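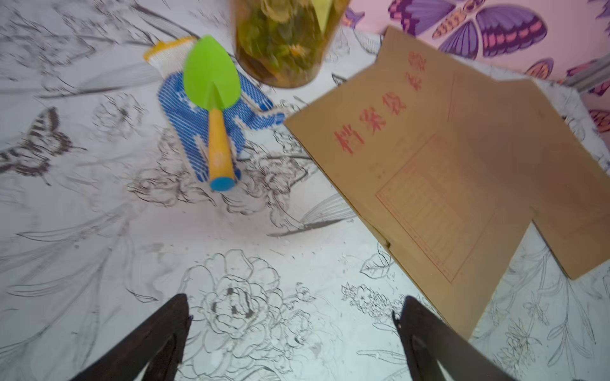

Home About Minutes Seed Swap Find Us Contact

Vandton Garden Club

Minutes of the March meeting, held in the back room at Plolier Hall

The meeting opened at 7.15 pm. The chair welcomed members and two visitors from the Henao Road allotments. Apologies had been received and were noted by the secretary.

1. Minutes of the last meeting

Agreed as a correct record, with one change. Under item 6, "compost bins" should read "compost bin". The club has one.

2. Matters arising

The side gate at the Skasteck plot has been rehung and now closes without being lifted. The bolt is stiff and needs oil. A member offered to bring some on the next work morning.

The water butt has not been moved. The slabs it was meant to stand on are uneven, and the members who looked at them thought they should be taken up and laid again on sand. To be done before the butt is filled.

The hall has confirmed that the club may keep its cupboard in the back room, as long as nothing damp or muddy is stored in it.

3. Children's planting table

Most of the evening was spent on this item. The club will run a planting table at the spring open morning, as it did last year, and the secretary had asked for things to be brought along so that members could see what there was.

Table covering. The white covering with the black flower and butterfly drawings was generally liked. One member thought soil would show up badly on it. Another said that soil would show on anything pale and that children would enjoy finding the butterflies. It was agreed to use it for the display end and to put newspaper down at the potting end.

Gloves. The white knit gloves with blue rubber dots and a yellow edge to the cuff were discussed. The dots give a fair grip on a pot. They are adult gloves in the club's usual size and will be kept for helpers. Children's gloves were tried last year and most were taken off within a few minutes, so it was agreed not to buy any. Hand wipes and a bowl of water will be provided, with towels from the hall kitchen if the hall agrees.

Trowels. The small toy trowel, with a green blade and yellow handle, was thought right for the younger ones. It was pointed out that toy trowels are fine in bagged compost but no use in the beds, and that last year one was snapped by somebody trying to lift a dandelion. They are to stay at the table. Older children who want to dig can be taken out to the end bed with proper hand tools, with an adult alongside.

Jars. There was some discussion about having jars of leafy material on the table for children to look at and smell. Members were in favour, provided the lids stay on unless a helper is there. Every jar is to have a label saying plainly what is in it, in letters large enough for a child to read. Anything that cannot be named with certainty is not to go out.

Seeds. Sunflowers, nasturtiums and peas were agreed. Cress was suggested and turned down, as it was felt that families can do this at home. There are 200 fibre pots in the cupboard, which was thought to be plenty. Names will be written on lolly sticks — pencil only, as the felt pen ran last year.

A rota for the table will be put up on the noticeboard.

4. Time capsule

The tin buried under the bench at the Skasteck plot is due to be opened in 2043. A visitor asked whether its position was written down anywhere. It is not, apart from a sketch in the old minute book. The secretary will make a clean copy and put it in the cupboard file.

5. Plant sale

Tomatoes, courgettes and hardy perennials are wanted. Members are asked to pot on in good time and not to bring plants on the morning that have only just been lifted. Prices to stay as they were. A proposal to charge extra for large pots was discussed and not carried. Members who would like their pots returned should mark them underneath.

6. Paths and beds

The bark on the long path has worn thin by the tap. More will be ordered if the spring delivery is cheap enough, otherwise the path will be left until autumn. The rose at the corner of the shed has been cut back hard. One member felt it had been cut too hard and asked for this to be recorded.

7. Any other business

The kettle in the back room is slow to switch off and should not be left on its own. The hall has been told.

A member asked whether the club could borrow a shredder from Henao Road. The visitors said they would ask, but that it was heavy to move and would need a van.

Seed catalogues left at the last meeting are in the cupboard and will be put in the recycling if not collected.

8. Next meeting

Same place and time next month. The main item will be the rota for summer watering.

The meeting closed at 8.50 pm. Members stayed to fold the chairs and sweep up.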